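Giltness Bench Kit – Set-up Guide
Section 4: Laying Out the Bench

Read this section before you open the glassware box. Most of what goes wrong with a small teaching bench goes wrong in the first few minutes, and the printed card in the lid of the kit is little help. It shows nine items lined up at the back edge like a shop window. I have yet to meet anyone who works that way for longer than one session.

4.1 Before you start

1. Wipe the tabletop and let it dry.
2. If you use a bench covering, smooth it flat. A ridge under a beaker is enough to tip it.
3. Move bags, phones and drinks to another table.
4. Set out only what today's sheet asks for. The rest stays in the box.

Note: The supplier, Clidley, sells a non-slip mat for this kit. I have tried it. It slips.

4.2 The rack

The rack comes assembled, whatever the card says about "simple home assembly." Check that both panels are square to the foot and that nothing has cracked in shipping.

1. Stand the rack on its foot, well away from the edge.
2. Press lightly on the top. If it rocks, turn it around and try again.
3. Put in one empty tube and lift it out. It should come free without dragging the rack along.
4. Only then fill the other holes.

Caution: Do not carry a loaded rack by its side tabs. They look like handles. I would not trust them with a sandwich. 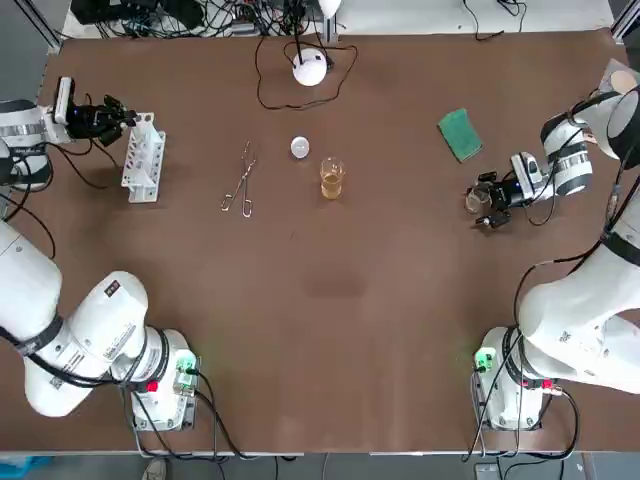

Spacing matters more than order. The card wants everything "within easy reach," and people take this to mean shoulder to shoulder, so that picking up one thing knocks over the next. Leave more room than seems sensible. The small white cap has been laid flat close to the beaker of amber liquid, and I would keep those two together, but the forceps belong well clear of any glass, as does the sponge. Ring handles catch on sleeves. They also catch on each other if you own two pairs.

4.3 Glassware

1. Inspect each beaker against the light. Reject anything with a chip in the rim, however small.
2. Place filled beakers first, toward the middle of the table.
3. Place empty beakers to one side, upright.
4. Label anything with liquid in it. A tea-colored liquid could be tea, and somebody will eventually assume that it is.

Note: The graduations on the small beakers are for rough guidance. The leaflet calls them "accurate." Against a measuring cylinder, mine were not, and I gave up writing to Clidley after the second letter. Use the cylinder when the volume matters.

Caution: Clear glass on a brown surface is easy to miss, especially late in the afternoon. Put a light on the bench if the room is dim. Keep its cord away from the working side.

4.4 Tongs, cloth and light

1. Lay tongs flat, with no part hanging over the edge.
2. Open and close them once. If the joint is stiff, work it a few more times before you reach for oil. Oil ends up on the glass.
3. Fold one cloth and keep it on the side of your free hand.
4. Set the lamp at the edge of the table and check that you can still reach the glassware without leaning over it.
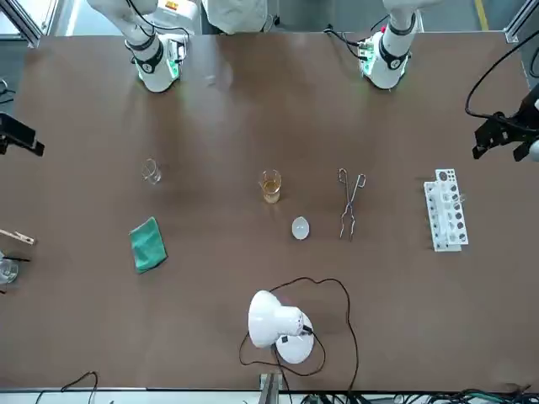 Fig. 4-2. Beakers, cloth and tongs set out across the table, lamp at the edge.

The leaflet suggests paper towels in place of the cloth. Paper is fine for a few drops. For a real spill you want something with some weight to it, and you want it already on the table.

4.5 Checking the layout

1. Stand where you will work. Reach for each item in turn with the hand you will use.
2. If your sleeve passes over a beaker on the way to something else, move the beaker.
3. Ask a second person to try it. Someone left-handed is best.
4. Make a quick sketch and keep it in the lid, on top of the card.

Nafula Mwaipopo, who ran the Shemweta evening classes with this kit, had her students do step 2 with their eyes on the worksheet. It is a harsher test and I recommend it, with the beakers empty.

4.6 Packing away

1. Empty and rinse the beakers. Dry them before they go back.
2. Wipe the tongs and forceps and store them closed.
3. Wring out the sponge. A wet sponge in a shut box will smell by the next class.
4. Return the rack last, on its side, with nothing in the holes.

Replacement beakers are listed under part number 286. The Skendonia catalog shows the same beaker at a lower price, and I can't tell the two apart. Caps are sold only in bags of 55, so share a bag with another group if you can. Tubes are covered in Section 5.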